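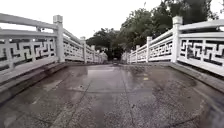

Walking Policy for the Coming Year

11 January 2019

The author of this site has kept a written policy on daily walking for several years. It is reviewed each January and posted here in revised form. Readers who have followed earlier versions will find most of the text familiar. The main changes concern distance, footwear, and the keeping of the notebook, and they are set out under their own headings.

The policy applies to one person only. It has been requested by a few readers as a model for their own use, and they are welcome to it, provided they adjust the figures to suit their health, their working hours, and the place where they live. The author lives in Zarkevthorpe, works at a desk, and has no medical training of any kind.

Purpose

The purpose of the daily walk is to leave the house and come back to it. Earlier versions of the policy listed further aims, among them weight, sleep, and the study of birds. These have been removed. The weight did not change, the sleep improved in a way that could not be tied to the walking, and the birds were abandoned after the first spring, when it became clear that the author could not tell one small brown bird from another and did not greatly wish to learn.

Minimum Distance

The daily minimum is set at 4,000 steps, taken in a single outing. Steps taken indoors do not count toward it. Steps taken between the car and the office do not count either, though this was permitted under the previous policy and led to a good deal of abuse in November.

No maximum is set. On days off the walk may be extended as far as Dremton, with the return journey made by bus. The Dremton bus now runs on its winter timetable, under which the last departure leaves before dark, and the author has twice been obliged to walk home along the main road as a result. The timetable has been copied onto a card and placed in the coat.

A walk that has been started and given up because of illness, a telephone call from family, or ice shall be recorded as a walk. A walk given up because of boredom shall not.

Weather

Rain is not grounds for cancellation. This provision has stood since the first version of the policy and has caused more complaint within the household than any other. It remains in force. Experience shows that the decision to stay indoors is nearly always made while looking through the kitchen window, which faces the side of the neighboring garage and makes every sort of weather look worse than it is.

Ice is grounds for cancellation. So are high winds, on the advice of the local authority, and any fever. Fog is permitted and is, in the author's view, the best walking weather available in this part of the country. The town goes quiet in it, and one is not expected to wave.

Heat has not been a difficulty in Zarkevthorpe and is left to the judgment of the walker.

Footwear and Clothing

The boots purchased two winters ago have been withdrawn from service. They were sound boots, but the left one pressed on the ankle, and a full season of patience did nothing to correct this. They have been given to a relation with narrower feet. A pair of plain walking shoes from Heo has replaced them. The shoes were bought at the end-of-season sale, in a color that would not have been chosen at full price, and they have given satisfaction so far.

Wool socks are required from October until the end of February. Two pairs shall be kept by the door and two in the drawer, and the pairs by the door shall not be borrowed.

The long raincoat remains approved. The umbrella does not. It was lost on three occasions during the past year, recovered on two of them, and has been found to occupy a hand that is needed for other things, chiefly the notebook.

The Notebook

A record is made of every walk. The present notebook is a Tarkent, with ruled pages and a cloth cover, and it is the fourth of its kind. The record for each day consists of the route, the weather, and one remark. The remark may be on any subject. It need not be interesting, and a reading of the past year's entries suggests that this freedom has been fully used.

The following are given as samples, without their dates:

Butcher's sign repainted, same color as before.

Thought about soup the entire way.

Passed the school at the wrong time. Avoid.

Met the gray dog. It remembered me.

Knee fine going up, not fine going down.

Of the entries made during the year, 84 mention food, which is more than mention the walk itself. The author had not expected this and has no plan to correct it. It may be that the late afternoon is the wrong time of day to ask a person for general reflections, and a trial of morning walks is proposed below.

Entries must be written on the day. The practice of filling in a whole week from memory, which crept in over the summer, is discontinued. Those entries can be identified easily, as all of them say "pleasant." 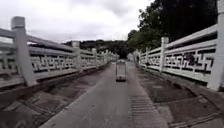
Company

The walk is ordinarily taken alone. Company is welcome on days off and by arrangement. Guests are asked to keep to a common pace, to say plainly when they are tired, and to refrain from conducting business by telephone. The earlier rule against discussing politics has been relaxed, as it was found that people who cannot discuss politics will discuss their kitchens.

Dogs may join the walk if accompanied by their owners. The author does not hold leads.

Expenses

A sum of 50 dollars was set aside last year for refreshments taken in the course of walking. It was spent by the middle of April. The same sum is set aside this year, on the understanding that pastry bought on the way home and eaten at the kitchen table is a household expense and falls outside the policy.

Trial of Morning Walks

For the whole of February, the daily walk will be taken before breakfast. All other provisions will apply as usual, including those on rain and socks. The remark in the notebook will be written on return, before the newspaper is opened. At the end of the trial the entries will be compared with those of the same month last year, and the results will be posted here if they are of any interest.

Correspondence on the policy may be sent to the usual address. Replies are made on wet evenings, after the walk, and should not be expected quickly.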